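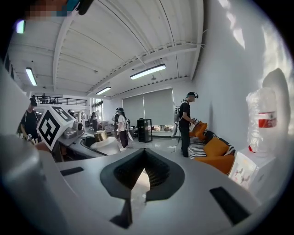 Figure 2. A large room with a curved white ceiling.

3.2 Getting people to talk about noise

I should say up front that I went into this part of the study with a bad questionnaire. My first draft asked people to rate how "acoustically comfortable" they felt on a scale, and the very first person I tried it on (my office mate, Benjie Calimlim) handed it back and asked me what on earth that meant. Fair enough! So I threw it out and wrote a new one in plain words: Could you hear the person next to you? Did you have to repeat yourself? Were you tired afterward?

We ended up with 154 completed forms, 91 from Bremgate and the rest from Skarnport. Both towns have large shared halls with hard ceilings, and both have people who love to complain about them, so recruiting was easy. Each session lasted 60 minutes and everyone sat wherever they liked. I had planned to assign seats, but friends kept swapping chairs the minute I turned my back — and I decided that where people choose to sit was worth knowing anyway.

What surprised me was how little the loudness itself came up. People wrote about echo, even when they didn't call it that. "Mushy" was a popular word. One woman in Skarnport said that voices seemed to arrive twice, and I've been borrowing her phrase in talks ever since. Those who sat near a wall complained more than those in the middle, and this held in both towns, though the gap was smaller in Skarnport and I wouldn't bet much on it.

I also asked about tiredness, following the approach in the earlier Gukia pilot. That question worked less well. Evening groups were tired before they came in, and my form had no way of telling one kind of tired from the other. I've left those answers out of the main comparison and put them in the appendix for anyone who wants to dig.

A last note on scoring. Benjie and I read every written comment separately and sorted them by topic, then sat down and argued over the ones we'd sorted differently. Most of the arguments were about the word "loud," which people use for nearly everything. Where we couldn't agree, the comment went into both topics.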